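Karnholm opens gripper comparison to outside teams

October 2021

Karnholm has begun a side-by-side trial of grippers and camera positions on everyday desk items, and we're delighted with how much there is to learn from a stack of books!

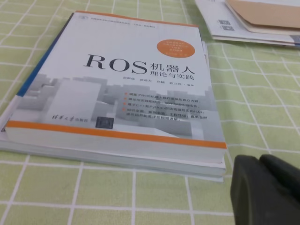
What is being compared

Four gripper designs will each make 400 attempts at books, papers and pens, with views from the wrist and from a fixed camera. The pens are Shufen Gu's favourite part. "A whiteboard marker next to a pencil asks a lot of a finger," says Gu, who leads the trial.

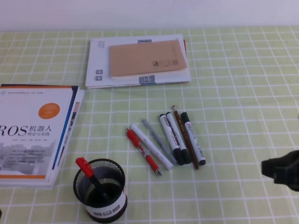
Taking part

Teams from Kumton and Lullton join in November, and up to 49 places are open for the online sessions. Fuseini Ofori will compare the two camera views – a subject he could happily talk about all day – and share his notes with everyone who signs up. 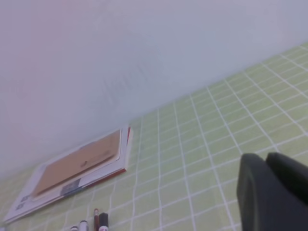 Wrist camera view with the gripper fingers open, near a book and a row of pens and markers.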